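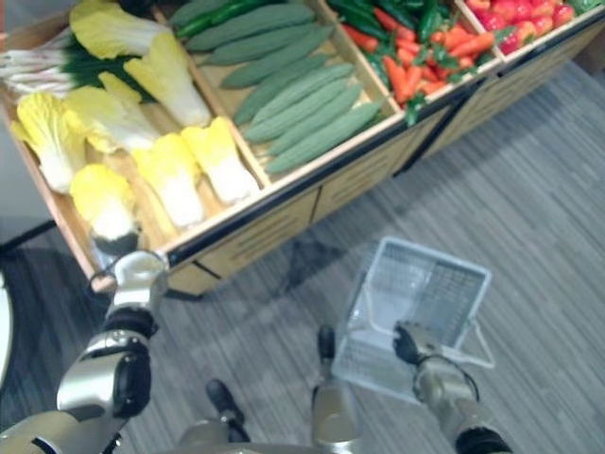

Acta de la reunión de seguimiento – Mercado cubierto de Skellovard, mes de mayo

Inicio: 9:30. Asisten la gerencia, la representación de los puestos, la empresa Gaillard (mantenimiento) y la empresa Radodport (frío industrial). Excusa su asistencia el servicio municipal de aguas.

1. Acta anterior
Se aprueba con una corrección: en el punto 3, donde dice «cámara norte» debe decir «cámara sur».

2. Cámaras frigoríficas
Radodport informa de la revisión del compresor de la cámara sur. La junta de la puerta no cierra en el tramo inferior y el equipo arranca con más frecuencia de la prevista. Se presentan dos presupuestos: sustitución de la junta, 574 euros, y sustitución de la hoja completa, pendiente de precio. Se aprueba la primera opción. La representación de los puestos pide que el trabajo se haga fuera del horario de carga. Radodport propone empezar a las 15:00 y se acepta.

3. Humedad relativa
Los registros del programa Fedik dan un valor medio del 70 % en la zona de hortaliza de hoja, inferior al fijado en el pliego. Gaillard atribuye la desviación a la rejilla de impulsión situada sobre el pasillo central – orientada hacia los puestos desde la última limpieza de conductos – y se compromete a corregirla. La sonda 2 queda sin datos durante casi 44 horas por fallo de alimentación; ese periodo se excluye del cálculo. 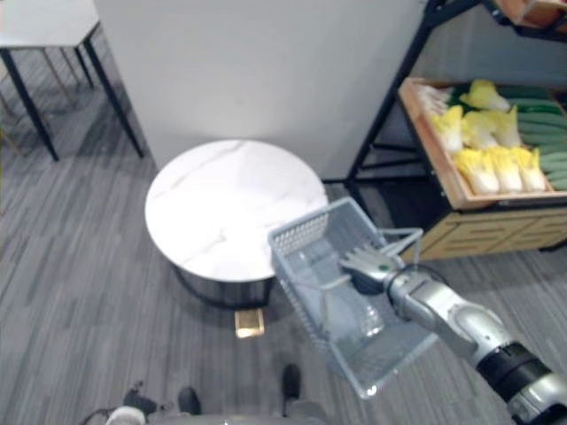
4. Merma
Se acuerda unificar el criterio de anotación. El género retirado se pesará antes de separar las hojas exteriores y se anotará por producto, sin agrupar coles y lechugas. La gerencia enviará la plantilla nueva a los 44 puestos. Un puesto solicita mantener el parte en papel; se admite hasta la próxima reunión.

5. Desagües
Sin avances. Se reitera la petición al servicio municipal de aguas – tercera vez – y se solicita respuesta por escrito.

6. Ruegos y preguntas
Se pregunta por la llave del cuarto de contadores. Gaillard entregará una copia en gerencia.
Se pide revisar la báscula del muelle. Pasa al orden del día siguiente.

Se levanta la sesión a las 11:10.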